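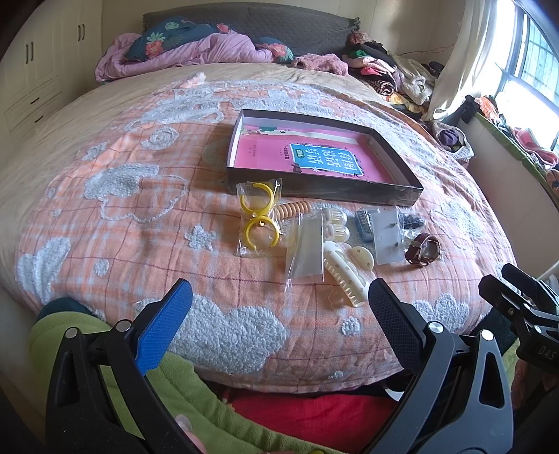
Hustum, décembre

Bon, il faut que je vous parle de ma nouvelle marmotte de cuisine. Enfin, c'est le surnom que je lui ai donné, parce qu'elle ronronne toute la nuit pendant que je dors : la mijoteuse Bisano ! Je tourne autour depuis l'automne, je lis des avis, je compare, je referme l'onglet, et puis Vilja m'a prêté la sienne pour un week-end et je ne la lui ai rendue qu'après avoir commandé la mienne (merci Vilja, pardon Vilja).

Ce que je voulais, c'était du porridge prêt au réveil. Du vrai, avec des flocons épais, celui qui demande normalement de rester debout devant la casserole à remuer en chaussettes. J'ai essayé dès le premier soir : flocons d'avoine, lait, eau, une pomme râpée, de la cannelle, une pincée de sel, programme doux et au lit. Le matin, toute la maison sentait la tarte aux pommes ! La texture était crémeuse, presque un riz au lait, avec juste une petite croûte dorée sur les bords que je me suis réservée sans le dire à personne.

Côté réglages, il y a 2 températures et un maintien au chaud, point. Pas d'application, pas de wifi, pas d'écran qui clignote bleu dans le noir. Le bouton tourne bien, avec un vrai cran sous les doigts, et le départ différé se règle de 20 en 20 minutes. J'aurais aimé plus fin, mais on s'y fait.

La cuve en céramique est lourde, je préfère prévenir. Pleine, je la porte à deux mains et je fais dégager le chat. En revanche elle se nettoie très facilement : un peu d'eau tiède pendant que je bois mon café et tout se décolle. Elle passe aussi au lave-vaisselle, où elle prend la place de quatre assiettes, alors je la lave à la main. J'avais une Idton avant, avec une cuve antiadhésive qui a fini toute rayée, et je ne reviendrais pas en arrière.

Deux choses m'agacent un peu. Le couvercle en verre goutte quand on le soulève (j'ai pris l'habitude de le basculer vers l'évier, d'un coup sec), et le cordon est franchement court. Chez moi la prise est au bout du plan de travail, du coup la Bisano a pris la place du grille-pain, qui boude maintenant sur le frigo.

Sinon j'y ai fait une compote de poires, des haricots blancs à la tomate, et un bouillon de légumes que j'ai oublié jusqu'au lendemain midi et qui était délicieux quand même. Le porridge reste mon grand favori ! Ma version de décembre : poire, gingembre frais, une cuillère de purée d'amandes ajoutée au moment de servir. Si vous aimez plus liquide, mettez un bon verre de lait en plus dès le soir, en rajouter au matin donne des grumeaux.

Prochain essai, les flocons de seigle, sur les conseils d'Oona qui ne jure que par ça. Je vous mets la recette dès qu'elle est au point, et si vous avez une idée pour les bananes trop mûres, les commentaires sont ouverts !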